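Thursday, late afternoon, bench room

Starting this page before I wash my hands, so excuse the smudges. Chore of the week is "clear the table." The Rastow people asked us last month whether the two-arm setup could tidy a work surface at the end of a shift, and I said sure, how hard can it be, which is the kind of thing I say in January and pay for later.

Scope, as I wrote it on the whiteboard: little metal bits go in the tin, wire goes in the scrap tray, film and plastic go in the trash. Three bins, one table. A kid could do it for a popsicle.

Morning session was all solid stuff. Bolts, a roll of tape, a plastic cup, a socket. Grulton (the planner, for whoever reads this after me) handled these pretty well once I slowed the approach down. 49 tries, 11 misses, and most of the misses were the socket rolling off because the fingers came down on the curved side. I can live with that. If the chore was "put away things shaped like things," I'd call it close to done.

Then after lunch I moved on to wire and the mood changed!

Wire is awful. It has no top. Grulton wants to draw a box around an object and grab the middle of the box, and the middle of a loop of wire is air. First run it closed very confidently on nothing, lifted nothing, carried nothing over to the scrap tray and let go. Then it logged a success. I've turned on the finger-gap check so it at least knows when it's holding air, and I should have had that on from the start.

Second problem is that everything comes up together. If you do get hold of the wire, the little shiny pieces ride along with it, and now you've sorted metal bits into the scrap tray. A person shakes the thing a bit over the table without even thinking. I tried writing a shake. It was too polite to knock anything off, so I made it less polite and then spent a while on the floor with a magnet.
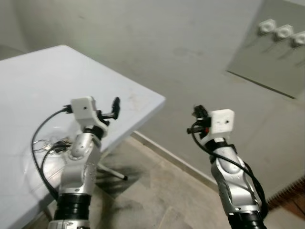
Both arms up, grippers facing. Wire and metal bits on the table at left, film in with them.

The facing pose is the one I want to start from for the two-handed version. Idea is left gripper holds the tangle down while the right one teases a piece out, which is how I do it myself with needle-nose pliers. I ran it by hand with the teach controls before dinner and got one wire loose in 3 minutes. Slow, but it came out clean and nothing else moved. Later attempts weren't as nice. The right arm has to reach a long way over to get to that part of the table, so next time the pile goes nearer the corner, between the two of them.

Film: no luck whatsoever. The depth picture goes straight through it to the tabletop, and as far as Grulton is concerned the stuff isn't there. Lobo (the older vision model) found it twice, both times by the glare, and lost it again when I moved the lamp. Somebody suggested a suction tip. Worth a try, though I'd hate to be swapping tools in the middle of a chore that takes me under a minute with my sleeve.

Cables, note to self: the loop off the left wrist swings wide out over the table. Fine when it's parked. I don't want it sweeping the pile during a low reach, so shorten it or clip it closer to the arm before the next run. Check the right one too while the clips are out.

Also wipe the table. The smudges and scuffs are getting picked up as candidate objects, and it tried to pick up a scuff. Twice — very carefully.

So can it do the chore yet? My honest answer for Rastow is "the easy part of it." Chunky objects, yes, with somebody nearby. Mixed scrap, no. Our Seltov score sheet gives the day a 76, and I think that's generous, as it counts every bolt the same as a tangle and there were a lot more bolts. I'd like to split the score by type before we show it to anyone.

I do still think the two-handed thing is the way in, and it was really fun to watch that one wire slide out!

Next session:
— clips on both wrist cables
— pile moved to the corner of the table
— finger-gap check on for every run
— dark mat under the film, see if Lobo likes that better
— ask about the suction tip
— gentler shake, bigger tin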